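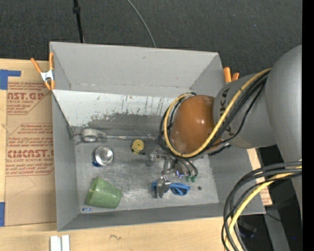

Fig. 7.1 Open gray bin with a scuffed floor and scratched sloping panel. Spring clamp at the rear left corner.

CHAPTER 7
Wear

Before you start
Have Chapter 4 (friction) fresh in your head. Also the hardness table in Appendix B. You'll need a pencil for the margin problems and a steel ruler you don't mind ruining.

Words to know
abrasion, adhesion, asperity, debris, fatigue, fretting, run-in, third body, wear rate

7.1 Where the metal goes

Put a door hinge on a scale the day you buy it. Put it back on the scale after ten years of kids slamming the door. It weighs less. Not much less, you'd need a good scale, but the missing part went somewhere. Some is the black paste around the pin. Some got wiped off on a rag. Some is on the floor, and went out with the sweepings years ago.

Wear is the loss of material from a surface because something moved against it. That's the definition we'll use for the whole chapter. Two parts to it: loss, and movement. Rust is loss without movement, so rust is corrosion and waits until Chapter 9. A dent is damage without loss. The metal got pushed aside but it's all still there. Students mix these up on every test. A dent isn't wear. A scratch might be, might not be, depends if anything came off. We'll get to plowing and cutting in 7.3.

Macario Galindo ran the maintenance shop at the Larnance feed mill in Mudedik for most of his working life and kept a shelf of dead parts by the door. Auger flights worn to the shape of a potato chip. A bronze bushing you could see daylight through. A chute liner, 16 gauge to begin with, thin as foil at one end and good as new at the other. New hires had to pick a part off the shelf and tell him how it died. Wrong answers went back on the shelf. He'd usually give a hint by the second week.

The chute liner is the one most people got wrong. They'd say the grain wore it out. Fair guess, but why one end? The grain dropped onto that end from the elevator and slid along the rest. Same grain, same steel, same hours. Falling grain hits at a steep angle and hits hard. Sliding grain just slides. So how the stuff arrives matters as much as what the stuff is. Keep that liner in mind, it comes back in 7.5.

7.2 Surfaces aren't flat

Look at a polished table in low side light. Looks smooth. Under a microscope it's hills and valleys, and the hills have smaller hills on them. Engineers call the high points asperities. Any two solid surfaces pressed together touch at the asperities and nowhere else, at least to begin with.

So the real area of contact is tiny next to the area you'd measure with a ruler. A steel block on a steel plate, the real contact may be a small fraction of one percent. All the weight of the block sits on those few spots. The pressure there gets huge. Tips flatten. Some stick. When the block slides, the stuck ones have to break, and they don't always break where they joined. Sometimes a bit of one side comes away on the other side.

That's adhesive wear in three lines. The rest of the details are in 7.4.

Margin problem 1. A block presses on a plate with a force of 400 newtons. The outline of the block covers 20 square centimeters. The real contact area is 4 square millimeters. Find the pressure both ways. How many times bigger is the second?

(If you got 5, check your units. Everyone does it once.)

7.3 The four main kinds

Most books list four kinds of wear. Real parts usually have two or three going at once, and finding the main one is the job.

Abrasive. A hard thing scratches a softer thing. Sandpaper on pine. Sand in a bearing. If the hard thing pushes material to both sides like a plow, little is lost on the first pass. If it cuts a chip, the chip is gone. Sharp grains cut, round grains plow. Angle counts too.

Adhesive. Surfaces stick at the high spots and pull pieces off each other. Worse with like on like, so aluminum on aluminum is bad, and stainless on stainless is famous for it. Anyone who has had a stainless nut seize half way down a stainless bolt knows the feeling. The trade word is galling.

Fatigue. Load on, load off, load on, load off. Nothing seems to happen for a long time. Small cracks grow under the surface, meet up, and a flake drops out. Ball bearings, gear teeth, train rails. The first flake is the start of the end, since the pit it leaves makes the next load hit harder.

Erosive. Lots of small hits from grains or drops carried by air or water. Pump housings, pipe bends, fan blades, the chute at Larnance.

Two more you'll meet later: fretting, where the parts hardly move at all but do it millions of times, and corrosive wear, where rubbing keeps scraping off the film that was protecting the metal. Both in 7.6. Skip them for now.

7.4 Run-in, steady, gone

Plot the weight lost by a part against the distance it has slid. Nearly always you get a curve in three pieces.

First piece, steep. New parts have rough tops and the tops come off fast. We call it run-in, or break-in. Old car manuals told you to drive gently for the first stretch and change the oil early, and this was why. The oil was full of filings.

Second piece, a long straight line. The surfaces have gotten used to each other. Loss per mile is close to constant. Good designs spend nearly all their life here, and it's the only piece where you can make a decent prediction.

Third piece, steep again. The hard outer layer is worn through, or the gap is so wide that the parts knock, or the debris has no place to go. Heat goes up. Noise goes up. Stop the machine.

Galindo's log for one conveyor bearing at the mill shows all three. Change at 137 hours to look at the run-in. Then nothing worth writing down, page after page. Then at 2179 hours one word, "loud." He pulled it the same shift. The outer race had pits you could catch a fingernail in.

Don't read too much into one bearing. A twin of it, same box, same shaft, next bay over, ran far longer. Wear numbers scatter. If a supplier gives you a single figure for life, ask how many they ran and how many failed early.

7.5 Harder is not always longer

First thing people try: make it harder. Often works for abrasion. If the surface is harder than the grit, the grit can't dig in. Rule of thumb, the surface wants to be harder than the grit by a clear margin. A little harder gets you a little. Much harder gets you a lot. Past that, nothing more.

But hard things tend to be brittle. Back to the chute. After the liner wore through, the mill ordered a very hard ceramic tile from Camacho, a supplier down the road, and glued it along the full length. On the sliding part it held up great. Under the drop it chipped in the first season. So they pulled the tile there and hung a sheet of thick rubber. Rubber! Softer than your shoe. The grain hit it, the rubber gave, the grain bounced off and very little got cut. Ceramic for the slide, rubber for the drop. Both still in when Galindo retired.

The lesson for the student is to ask three questions before picking a material. What is hitting or rubbing the surface? From what angle? How hard? Write the anwsers down. Then open the table.

Margin problem 2. Sketch a pipe with a right angle bend, carrying sand and air. Mark where you'd expect the wall to go thin first. Would you line it with something hard or something that gives? Defend it in two sentences.

Margin problem 3. A shop floor is painted concrete. The paint is gone in a path from the door to the saw and fine everywhere else. Which kind of wear from 7.3? What is the grit, and where does it come from?

7.6 preview: oil, grease and dirt

Lubricant keeps the hills apart. Thick enough film and the asperities never touch, wear drops to next to nothing. Too thin and they touch at the tallest spots. Grit bigger than the film bridges the gap and you're back to abrasion, with the oil now carrying the grit around to every bearing in the system. So filters.

The Visico pump problem at the end of the next section uses all of this. It's long, so start it early. Bring a calculator and your hardness table to class, and the ruler from the list at the top. We're going to scratch it with sand, brick, glass and a copper penny, in that order, and see which ones leave a mark that wont rub off with your thumb.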